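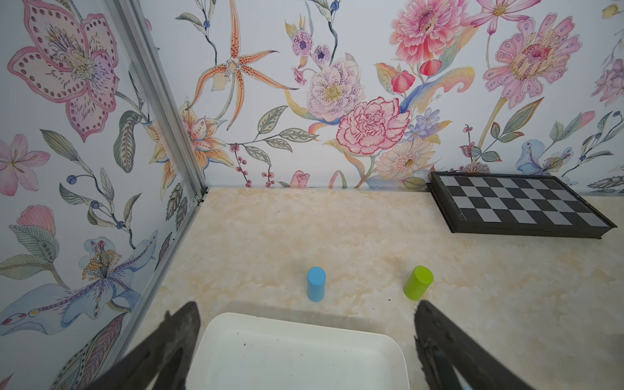
Trimberg Travel Health Group | Comment and opinion

Typhoid vaccination records should carry an expiry date

A traveller who had a typhoid injection before one trip will often say, before the next, that the matter is dealt with. The record in the file usually supports this. It gives the name of the vaccine, the batch number and the day it was given. In many systems it does not say when protection should be considered to have lapsed, and the clinician has to work that out from memory or look it up.

I think this is a fault in the record, and a cheap one to fix.

Typhoid is a bacterial infection spread through contaminated food and water. The injected vaccine in common use gives incomplete protection, and a further dose is normally advised after three years if the risk continues. The oral vaccine follows a different schedule, which varies between countries. Two patients vaccinated in the same May may therefore need to be recalled at different times, and a plain entry reading "typhoid, given" treats them alike.

Last year our group reviewed 2000 adult records held at the Trimberg and Civitz clinics. Of these, 400 showed a typhoid vaccine as the most recent travel entry. In 78 of the 400 the type of vaccine was not stated at all, so no lapse date could be calculated from the record. Those patients had to be asked, and few people remember whether they were given capsules or a needle several years ago.

The usual objection is that a printed expiry date would mislead. Immunity does not stop overnight, and a patient might take the date as a guarantee up to the evening before. I accept the first part. The second is a question of wording. "Review before travel after" followed by a month and year makes no promise, and it is still more useful than a blank. The patient should also be told, as now, that vaccination does not replace care with water and uncooked food.

A second objection concerns software. The Luangrath booking module, which both clinics use, has a free text field but no date field for review. Staff can type the month in by hand, though free text cannot be searched reliably and does not trigger a reminder. A proper field has been requested. Until it arrives, the free text entry should be compulsory and should follow a fixed pattern, with vaccine type first and review month second.

Resistance makes the case stronger. Strains that do not respond to several of the older antibiotics are now established in parts of South Asia, and treatment choices there are narrower than they were. A missed booster matters more when the illness is harder to treat.

The same change could later be applied to other vaccines with a limited term. I would start with typhoid, where the gap in our own files has been measured.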